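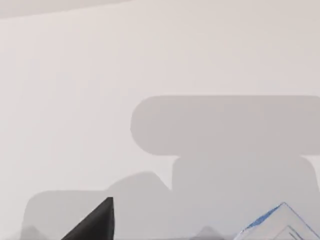
2.3 Working out what to order before the cell is built

Carry out this section in simulation. Do not raise a purchase order for arms, grippers or bench fittings until step 6 is complete.

1. Open the Potcombe kitchen layout in Broro Planner and load the two-arm bench.

2. Place the goods you expect to handle. Use your own pack sizes where you have them. Mixed shapes give a more useful result than a single carton type.

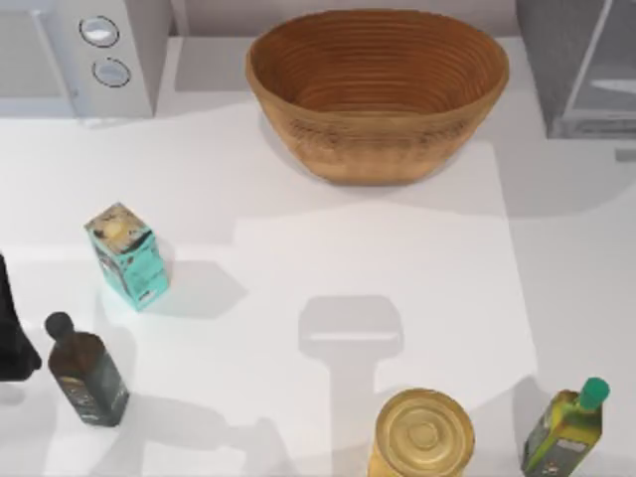

Fig. 2-4. Counter layout with a carton, bottles and a can, overhead view.

3. Check the reach of each arm to every item. Enter any item out of reach on sheet 2204.

4. Run the carton pick with the standard fingers (part 3019). Note the gap between the gripper body and fixed items such as the bowl.

CAUTION: The gripper body is much wider than the fingers. Budgets based on finger width alone lead to benches that are too small.

5. Repeat with the second arm parked, then with both arms active. Record the two results separately - they are priced on different lines of the Ekamden quotation form.

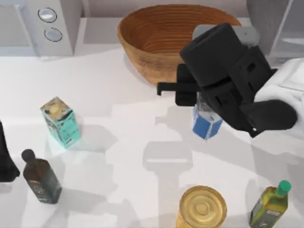 Where the clearance is poor in either run, allow for a deeper counter before considering a smaller gripper. A counter change can be made up to delivery. A gripper change restarts the Oprea lead time.

6. Add a spares allowance of 2000 to the total and save the plan.

Note: Prices in the planner are those of July 1, 2019 and are next revised in January. Lamps and overhead camera mounts are not included and must be quoted separately.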